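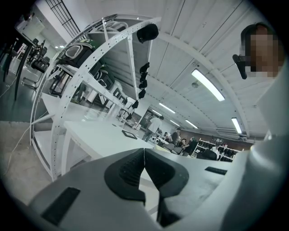

May, Pavside bench, 4:40 pm

Found it! The slipping fingers on the hand-held gripper finally make sense, and I'm stoked, because we've been chasing this since the Clandness trip.

Symptom again for anyone at Hjaltested reading along: the log says fully closed, the tips don't quite meet, and whatever you're holding walks out sideways. Nine drops in 34 picks this morning, all of them thin stuff. Fat objects, no trouble at all.

We blamed the pads (wrong), then the 2024 firmware (also wrong, sorry Pamholm). It's the zero! The calibration routine reads its closed position while the motor is still settling, so it saves a number that's a hair too open. Every restart bakes the error in again.

Put a half-second wait before the read, re-zeroed, ran 17 picks with the thin acrylic offcuts. No drops. Lovely!

One safety note. With the true zero it closes harder at the end of travel and it nipped my thumb through a glove. Current limit turned down a notch for now. Keep fingers clear while it's homing.

To do:
- same wait on the spare unit
- flag old logs as bad zero
- proper force check at the tips, need to borrow the gauge back from Pamholm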